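Cold wash, short spin: how one laundry tests its cotton

Geeta Katiyar runs the wash trials at Virnden, a contract laundry that handles cotton knitwear for small hotels and clothing shops.

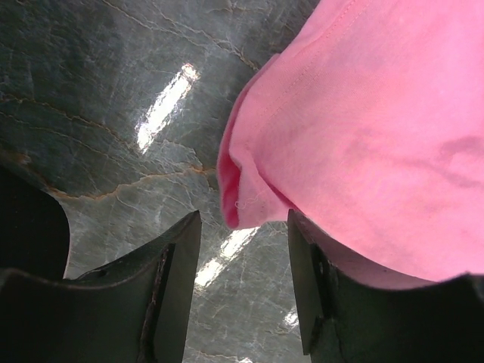
What makes a cotton T-shirt shrink in the wash?

Katiyar puts most of it down to tension released from the knit. "The fabric is stretched at the mill when it's finished and rolled," she said. "Water and movement let the loops go back to a shorter, wider shape. Heat in the dryer takes it further."

Her trials use 157 garments from two suppliers, Ziltis and Wróbel, all single jersey. Each piece is marked with thread at the shoulder, hem and side seams, then measured flat before the first wash and again after drying. Length is recorded separately from width. Averaging the two, she said, hides the problem, as a shirt can lose length and gain width in the same cycle.

The standard program is a cold wash with a spin at 700 rpm. A second group is spun at 1000 rpm. Katiyar expected the faster spin to do more damage and found little difference in length. The creasing was another matter.

"At the higher speed the side seams set in a twist, and pressing doesn't fully take it out," she said. "You save some dryer time and lose it again at the press."

Drying is the stage she watches most closely. Virnden takes shirts out while the hems are still slightly damp and finishes them flat on mesh racks. The dryers, made by Zukent, have a moisture sensor, but she prefers a timer for mixed loads – the sensor reads the thin body fabric as dry while the neck ribbing is still holding water.

Color gets a separate check. Reds and other strong shades go through 2 washes with a strip of undyed cotton pinned inside, and the strip is compared with an unwashed piece under the same lamp.

She is cautious about advice for home machines, where load size varies more than temperature does. "Fill the drum loosely and measure one shirt before you start," she said. "Otherwise you're going by memory."

The next set of trials, on heavier rib knits, starts in January.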